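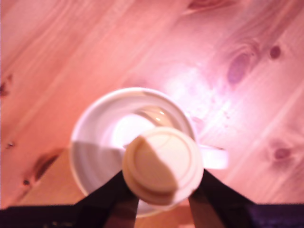 White ceramic cup with round lid, cream

Flarine Lidded Cup
By Hollmann

The Flarine is a straight-use ceramic cup for tea and coffee, supplied with a separate round lid. It is sold to homes, small offices and guest houses that want one cup for both steeping and drinking.

Cup
The body is glazed inside and out. The foot ring is left unglazed and ground flat after firing, so the cup sits level on wood, stone or steel. Wall thickness is held constant up to the rim, where it is rounded over. Light marks from metal spoons can be removed with a paste of baking soda and water.

Lid
The lid rests on the rim under its own weight. It does not lock or seal and should not be used to carry a full cup. For leaf tea, cover the cup for 5 minutes, or longer for herbal blends. Condensation collects on the underside during steeping -- tilt the lid over the cup before setting it down.

Lids are glazed in a separate batch from cups. Small differences in shade between lids ordered at different times are normal and are not treated as a fault.

Use and care
Dishwasher safe, top rack. Microwave safe without the lid. Not suitable for ovens, open flame or induction plates. Do not pour boiling water into a cup taken straight from the freezer. Cups with a visible crack should be taken out of use, even if they still hold liquid.

Mineral film from hard water shows as a dull band at the fill line. Soak in one part white vinegar to 10 parts warm water, then rinse.

Accessories
Basov steel infuser basket: fits inside the cup with the lid in place. Sold separately.
Etico cork coaster: suits the Flarine foot ring. Sold separately.
Replacement lid: sold singly, cream only.

Packing and orders
Single cups ship in a molded paper tray inside a plain carton. Trade cartons hold 40 cups, with lids packed flat in a separate inner box. Trade orders leave the warehouse within 9 working days. The next glaze run is planned for June; back orders are filled from that run in the order received.

Report breakage in transit with the carton label number. Keep the packaging until the claim is closed.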